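The open day at Flivgate started at ten, and Kendra Sandhu was late. Her bag was heavy. She had left it on until the man at the door, Bosman, asked her to sign in.

"Room 401," he said. "They're teaching the grippers."

She had pictured something with legs. In 401 people were working the grippers by hand.

"How many times do they do it?" she asked.

"3000," Bosman said. "Then they start on the next job."

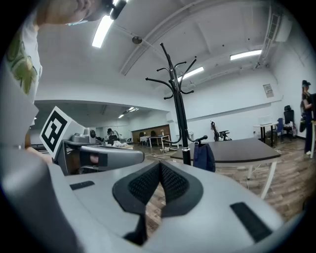 Kendra stayed thirty minutes. When she left, Bosman asked if she wanted a turn. She put her bag down again.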